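Bon, j'avoue, je n'ai pas écrit depuis octobre et j'ai un peu honte. Mais j'ai une bonne excuse, je me suis remise à la généalogie !

Tout est parti d'un nom, Miettinen, gribouillé au dos d'une carte postale dans les affaires de ma grand-mère. Chez nous on est normands des deux côtés, enfin c'est ce qu'on m'a toujours raconté, alors un nom finlandais au milieu des cousins de Lisieux, ça fait drôle. J'ai passé deux soirées à éplucher les passagers d'un cargo qui faisait escale au Havre (les scans sont affreux, prévoyez des lunettes) et j'ai fini par trouver un Joni Miettinen, charpentier de marine, qui loge pendant un hiver dans la même rue que mon arrière-grand-tante Odette. Dans la même rue !!! Ma mère dit que ça ne prouve rien. Ma mère n'aime pas les surprises.

Depuis j'ai pris des habitudes que je vous conseille si vous débutez. Je note tout de suite la cote du registre, même quand la page ne donne rien, sinon on y retourne trois fois. Je garde l'orthographe d'origine (Odette devient Audette, puis Odète, selon l'humeur du secrétaire de mairie). Et je me méfie des arbres tout faits qu'on trouve en ligne : dans l'un d'eux, Odette se marie à 2 ans, c'est un peu jeune même pour l'époque.

Pour les courriers, j'ai écrit à une paroisse près de Turku dans un finnois de dictionnaire, et une dame adorable m'a répondu en anglais. Elle cherche de son côté. J'ai promis du caramel au beurre salé, ce qui n'est même pas normand, mais bon.

Mon vrai souci, c'est le rangement. J'ai presque 60 actes numérisés, répartis entre une clé USB, deux boîtes mail et un dossier qui s'appelle « divers bis ». Les vieux fichiers, ceux de mon premier arbre, je les avais faits il y a une éternité sur un PC de bureau, à l'époque où je sauvegardais quand j'y pensais, donc jamais.

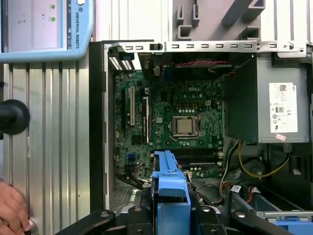

Un Dell, côté entrailles

Maintenant je fais trois copies, dont une chez ma sœur, et je mets la date de l'acte au début du nom de fichier, l'année d'abord. Ça se trie tout seul, c'est magique.

La prochaine fois je vous parle du recensement, j'ai un voisin d'Odette qui change de métier tous les cinq ans et j'ai déjà beaucoup trop de théories sur lui. Si vous avez des Miettinen dans votre arbre, écrivez-moi, vraiment, même pour une piste minuscule !

50 partages · 2 commentaires

Contact | © Tous droits réservés | Retour en haut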